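Friday, bench 2, Raju arm

What a great fault. I mean it! Three of us lost most of the day to it and I would happily lose another, so I'm writing all of it down while I still have it straight.

Task was the usual Sirnemby routine: go to the blue piece, close, lift, carry over, set down, open, go home. Flower cup stays on the table as the thing to avoid. Lanying had the planner going before lunch and we got clean cycles all morning. Then on cycle 344 the arm closed, started up, and dropped into protective stop with the piece still in the fingers. Joint 4, position deviation. Cleared it, re-ran, fine. Cleared it again at cycle 415, same joint, same message, and this time the gripper let go on the stop, which it must never do. Two separate problems, as we found out, and I spent an hour treating them as one. 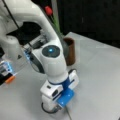
First guess was payload. Dehua had changed the gripper mass in the config on his branch and I was sure the merge had dropped it. Checked: the value was right. Second guess was friction in the joint, so I jogged 4 by hand through its range with the brake released and felt nothing odd at all. Smooth both ways. Swapped the speed down to half and the fault went away, and that had me going down the wrong road for a while (slow hides everything).

Then Xiaoyan plotted commanded against measured for both stops on the same axes and wow, there it was. The measured curve is lovely. The COMMANDED curve has a step in it. The arm was doing its job and the controller was handing it a target it could not reach in one tick. Step is 13 ms wide in both logs. So the arm was right to stop, good arm.

Where the step comes from: the planner re-solves if the camera update comes in late, and the new path starts from where the arm should have been, not from where it is. With a late update you get a jump. Lanying found the line in no time once we knew to look. The fix is tiny. She starts the new path from the last commanded point and blends. She also wants a check that refuses any jump over the limit before it gets to the arm, and I'm all for that.

Now the gripper opening on stop, the one I care about more. Yaqin traced it: the Rornoldale driver resets its outputs when the link drops, and reset means open. On a blue plastic piece, who cares. With the heavy fixtures coming in March, that's a dropped part next to somebody's hand. Until it is changed:

1. No hands inside the tape while the gripper is holding anything, stopped or not. A stopped arm is not a safe arm with this driver.

2. Before clearing a stop, look at the wrist view and check the way out of the pose. Do it on the screen, don't lean in. 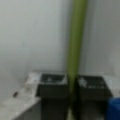 3. Clear from the pendant only. The script clears and resumes in one go and I don't want that for now.

4. Write the cycle number and joint in this book each time, even if it looks like the same fault.

Still open: Reet is asking Flavden if the hold-on-link-loss setting exists on our firmware. If it doesn't, Yaqin thinks we can latch it in our own I/O. I'd like to try her version anyway, it's a neat little circuit.

Blend fix is on Lanying's branch, not merged. Overnight run at full speed with late updates forced on purpose, log going to the shared drive. Can't wait to see the plot.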